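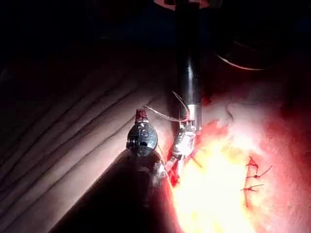 Suture practice - thread management

Pramholm_Bench
Second month of practice closures and my thread still ends up everywhere except where I want it. I've been at it since February. Any tips on slack? Mine loops across the shaft and then I spend ages sorting it out.

collado19
Shorter thread. Everyone starts with enough to fly a kite.

rantonknots
Disagree with collado. Too short and you run out on the last throw, which is a special kind of misery. Leave the length alone and park the needle somewhere you can see it before you tie.

collado19
I have run out 2 times in my life. I have been tangled 100 times. Do the math.

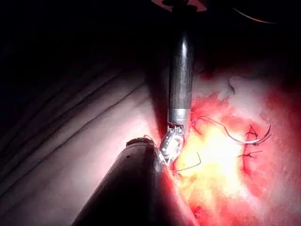
Re: Suture practice - tails and glare

lisa_ties
Going back to the second picture, I like the short tails on those two black knots. The needle lying across the tissue with its point out to the right is fine by me too. The glare by the jaws would drive me nuts - turn the light down before you blame the thread.

rantonknots
Tails are too short for my taste. I like something to grab.

lisa_ties
You like something to grab because you tie loose, Ranton.

Pramholm_Bench
So far I have: shorter thread, same thread, longer tails, shorter tails, dimmer light. Trying the light first as it has a knob.

collado19
Report back. And cut the thread.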